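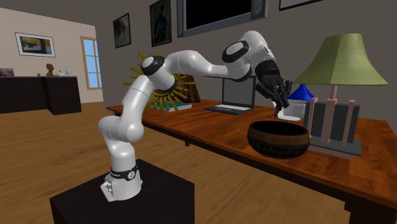 Chapter 4
A Room for the Arm to Work In

By now you have a pedestal bolted together and a plan for wiring the arm that will stand on it. Before we switch on any motors, we are going to build the whole thing again on the computer, and this is the part of the project I look forward to most!

A simulated room lets you make your mistakes cheaply. You can drive the gripper straight through the tabletop, press reset and have another go before the kettle boils. In the shared workshop at Skindska, where the build in this book took shape, the first working model ran to 286 lines, and most of those placed furniture. The arm itself came later.

Why bother with furniture? A bare grid is fine for checking that the joints turn the right way, but it tells you very little about reach. Put a wooden table beside the pedestal, stand a lamp and a deep bowl on it, leave a laptop open, and suddenly the forearm has to go over things to get to a small white object. The elbow matters as much as the fingers. You start to see which poses you would trust at home – and which would cost you a lampshade.

We shall use the Narnon scene editor throughout, with the Peixoto joint files you saved in Chapter 2. Readers working with another editor can follow along, though the menus will differ.

In this chapter you will

set the height of the pedestal and fix the arm to it
add a table and give each object on it a solid outline
bring the gripper down over a target with its fingers pointing at the tabletop
run the same reach 100 times and keep a log of every bump

4.1 Measuring your own table

Fetch a tape measure and go to the place where your arm will stand. Write down the height of the table, its depth, and the gap between its near edge and the centre of the pedestal. Use millimetres for all three – the editor expects them, and mixed units are the commonest cause of an arm that sinks through the floor.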